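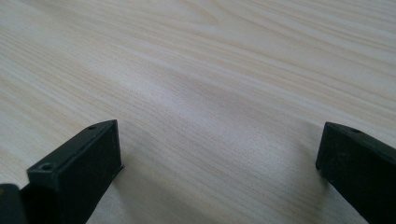

Gripper fingers open over bare tabletop, wrist view.

Lirkell perception and planning stack: frequently asked questions

Maintained by Kinga Pap. Last reviewed in August, against release 3.

What does Lirkell do?

Lirkell takes wrist and head video from hand-held grippers, recovers the path of each gripper, and writes trajectories that the planner can replay on an arm. It does not train policies. Export to a training format is handled by Statska, a separate package.

Why does tracking drop out over a plain table?

The tracker needs corners. Wood grain gives long, low-contrast streaks, and a streak constrains motion in one direction only. Glare makes it worse, as the bright band moves with the camera and the tracker may treat it as part of the surface. Set reject_specular to true and lower the corner threshold to 16. If the inertial data is clean, gaps under 40 frames are bridged automatically.

How is jaw opening measured?

From the wrist view. The fingers are segmented in every frame and the distance between the tips is converted to millimeters with the calibration file. Matte black fingers on a pale surface segment well. On a dark surface, use the fallback model – it is slower but handles low contrast.

Can I record with two grippers at once?

Yes. Each gripper gets its own stream and its own calibration file. The head view is used to place both in one coordinate system. Start all streams from the same session command so that they share a clock. Merging separately started sessions is not supported.

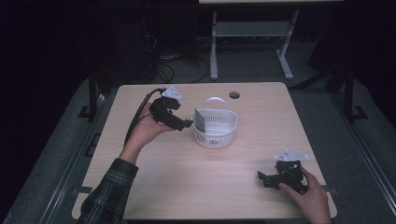 Brenda Herrera wrote in to say that her two-gripper sessions came out with the left and right paths swapped whenever the hands crossed, and asked if the labels could be locked at the start. They can. Set lock_ids in the session file, and the labels from the first frame are kept until the session ends.

What happens when a hand hides part of the gripper?

The head-view pose is marked as low confidence and the wrist estimate takes over. Low-confidence spans are listed in the session log. Error 862 means both estimates were lost at the same time. The span is cut, and the trajectory is split there.

Does the planner know about baskets and other containers?

Only as collision shapes. A perforated wall is treated as solid, and thin handles are padded by the clearance value. If the planner refuses to reach inside a container, reduce clearance before editing the shape.

Which arms are supported?

Any arm with a Deák driver. Joint limits are read from the driver, and paths that exceed them are rejected at load time.

Where do I report a bug?

Use the tracker on the project page. Attach the session log and the calibration files. Video is only needed for segmentation faults.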